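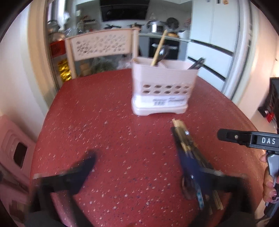

How do you write an acceptance speech when you don't know if you're going to win?
Write it as if you've won, get it under ninety seconds when read out loud, and keep it on one index card you can leave in your pocket if another name gets called.

I love this job. I've helped actors with their speeches for local film awards since my first season at the Drunside festival, and there's nothing like hearing a line you worked on land in a full room!

Step 1. Pick the one person
Choose the person whose name you'd be sick about forgetting, and put them first. Ximena Jaramillo won best supporting actress for Huerta and opened with the dialect coach who ran her courtroom scene with her over the phone every night in February. The whole room leaned in. Her agent got a mention too, near the end, and was perfectly happy.

Step 2. Tell a tiny story
Two or three sentences, with something that happened on set. "You believed in me" is nice, but "you drove me to Punby at 4 a.m. and ran lines the whole way" is so much better – people can see it.

Step 3. Group the rest
Long lists eat your time. Thank the crew by department, the cast as a cast, and the studio once. If you made the film with a small outfit like Allstead, you may be able to name everyone, and you should, because they'll be thrilled.

Step 4. Read it out loud and cut
My first draft for a friend was 955 words. We got it down to 268 and it still ran long once we added the walk to the microphone and the applause! Read at the speed you'd talk to your grandmother, time it on your phone, and cut anything you stumble on twice.

Step 5. Make the card
Big letters, dark ink, names only, plus the first few words of your story. Spell hard names the way they sound. Full sentences on a card make you look down, and then you lose your place (ask me how I know).

Step 6. Plan your last line
Have it memorized. When the music starts you can jump straight to it, say it with a smile and walk off looking like you meant to stop there.

Practice standing up, in the shoes you'll be wearing, holding something heavy in one hand. A full water bottle works great – most trophies weigh more than you'd expect.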